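**Street Elements, Unit 6: Curb, Gutter and Lane Markings**
Instructor: Refilwe Mofokeng
Handout for 12/02/2024

Read this before the sidewalk survey. Bring the Letine field sheet and a pencil.

The edge of a street is built in layers. From the traffic side you meet the asphalt, then the gutter, then the curb, then the sidewalk. The gutter carries runoff to the inlets. The curb holds the pavement edge and tells drivers where to stop drifting – it also protects whatever is planted behind it. 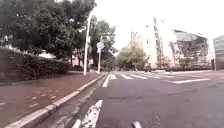 Sidewalk paving is recorded separately from the curb, even where both were laid under one contract. On the field sheet, write the material first (brick, concrete, asphalt), then the condition. Note hedges and tree trunks in column 3 if they border the walking surface.

**Markings**

- Edge line: solid, runs along the side of the lane
- Lane or center line: may be dashed
- Crosswalk: record the position only

Grade paint as full, worn or missing. Worn means pavement shows through.
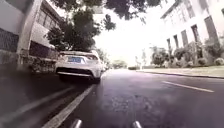 Parking lanes cause most of the mistakes on this sheet. Measure from the curb face to the near side of the line, and write "occupied" if a vehicle is there. A solid white line with a sedan parked close to the curb, as on this street, goes down as a parking lane, occupied. Leave license plates off the sheet.

Sheets go to Tassanee Onsri, room 30. Each group may survey up to 88 meters of curb.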